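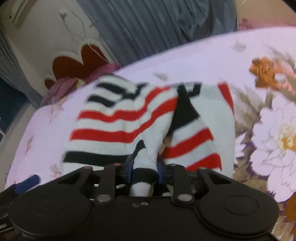

Folding stripy knits on the bed – how do you stop them going wonky?

Posted by Sumeya Lemma, 2021-01-18
3 min read

I do all my folding on the bed, on top of the floral sheet, as we've no table big enough. Plain things are fine. My trouble is the stripy knits, the white ones with red and black. I fold one in half, the stripes don't meet, I shake it out and start again, and by the third go it's a bunched-up lump and I'm cross. I had a go at copying a method from the Nullside forum and got lost at the sleeves. Does anyone have a way that works for a slow folder? I'd also love to know what you all do with socks, because mine just end up in a heap next to everything else.

40 views today · 2 people follow this

Rami Shboul

Stop chasing the stripes! I used to do the same and it drove me up the wall. Knit stretches as you handle it, so the lines go wavy whatever you do. Go by the edges. Lay it face down, smooth it from the middle outwards with flat hands, bring each side in, then fold up from the bottom.

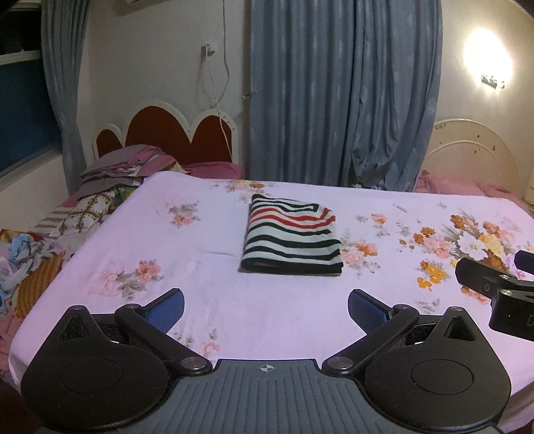
I leave mine a bit narrower at one end and it still stacks perfectly well. If a corner comes out rounded I tuck it under and carry on – it's going in a drawer, and the drawer doesn't mind. Do the knits first while you've still got the patience, and leave the T-shirts for last.

99 found this helpful · Share

Afaf Saab

just roll them. done

3 found this helpful · Share

Shadi Kanaan

Rami's covered the knits so I'll do socks. Tip the lot out in one place and pull out the patterned ones before anything else, they're the quickest to match. Then the plain black ones, which are a pain, so do those near a window. Lay each pair flat, one on top of the other, and fold in half. I gave up balling them years ago as it made the cuffs go baggy. 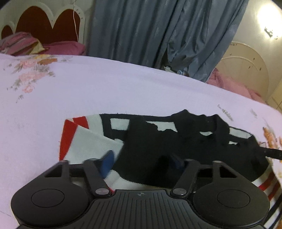

Socks on the sheet, black and white with some red stripes.

Any odd ones go in a bag on the door handle till May, then they're dusters.

227 found this helpful · Share · 6 comments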